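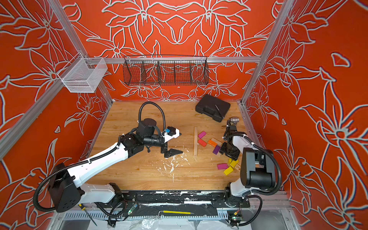
1/ Good morning, friends of the hanging basket! I promised a thread on getting storage up off a work table and onto the rails around it, and it got long (my threads always do), so pour yourself something and settle in.

2/ Start with the walls, I know you want to. Orange-red panels on three sides with big white outline lilies, and leaves and curly stems wandering all over. I had a folder of sensible grays saved for ages. Then I saw one big loud flower print in a shop in Chiba and the grays never stood a chance.

3/ If you're putting a big print on more than one wall, keep it to two colors. Line drawings are forgiving that way. White on orange-red is a lot, but it's one kind of a lot, and the pale wood of the table calms it right down. I'd have been dizzy in a week with a third color.

4/ Now the frame. Silver aluminum rails, a post going up at the corners and a horizontal one across the back just above table height. That low back rail is my favorite part of the whole thing and I will go on about it to anyone. Low enough to reach without standing up!

5/ The long black wire basket hangs off that back rail. Five compartments, four wire dividers, and the lilies still show through the mesh. A solid bin would do the same work, but it would put a big dark rectangle right where the flowers are, and I'd grumble at it every day.

6/ People always ask what goes in which section. My rule is that whatever you grab most goes nearest your stronger hand, and one section stays unassigned for strays. A pencil, a bit of tape, the thing you found on the floor and can't place. Empty it once a week or it takes over the neighborhood.

7/ Second basket is the white one, an open wire-mesh box clipped up on the left corner post. Different job altogether. The black one is for sorting and the white one is for dropping. Cloths, a brush, a roll of something. Please don't sort a dropping basket, you'll only make yourself sad.

8/ Someone asked if white and black together looks unplanned. Maybe a little! I like being able to say "it's in the white one" across a room and have that be the end of the conversation. My last setup had matching everything and I spent half my life saying "no, the other one."

9/ Weight. Wire baskets will hold more than you'd think and clips will hold less. Load one up on a Hiretti rail or any rail you like, then leave it overnight and look again in the morning. If it's drooping, take out the heavy stuff and keep that in a drawer. I learned this with a jar of buttons. I was finding buttons in January.

10/ Tabletops. Light wood with a visible grain is lovely and friendly and it does show your sins, though white bits are kinder on it than dark ones. There's a scatter of white on the table up top, so let's talk about brushing.

11/ Soft brush first, cloth second, always. Brush from the back toward you, because the back edge under a low rail is where everything goes to hide. I hold a sheet of card at the front edge and sweep onto that. My mother did it with an old calendar page and it worked just as well.

12/ Only then the cloth, barely damp, following the grain. If you go in with the damp cloth first you get little rolled-up crumbs of mush that stick, and then you're picking them off with a fingernail and missing lunch. Ask me how many lunches.

13/ Mesh gets dusty where the wires cross. A dry paintbrush gets in there beautifully. I tried one of those Floltex dusters after Yuto Fujimoto swore by his (hi Yuto!) and it was fine on the flat parts, but the fluff caught on every single corner. Paintbrush wins. Sorry, Yuto.

14/ Cost, for those who asked back when I first posted plans. I gave myself 200 dollars for baskets, clips and panels together, went over it a bit, and blame the lilies for every cent. Baskets were the cheap part. The clips are where I'd spend properly, buy the good ones and buy spares.

15/ Would I change anything? I'd like a second basket on the right side someday, a shallow one. But then there's less lily over there, and I've grown very attached to a particular curling stem. So it stays on the list with the Jekness lamp and all my other someday things.

16/ That's all I've got for now! Show me your own baskets, please, messy ones especially. And if you've found a good way to label wire mesh that doesn't slide around or fall off, tell me, because mine are all in the strays section.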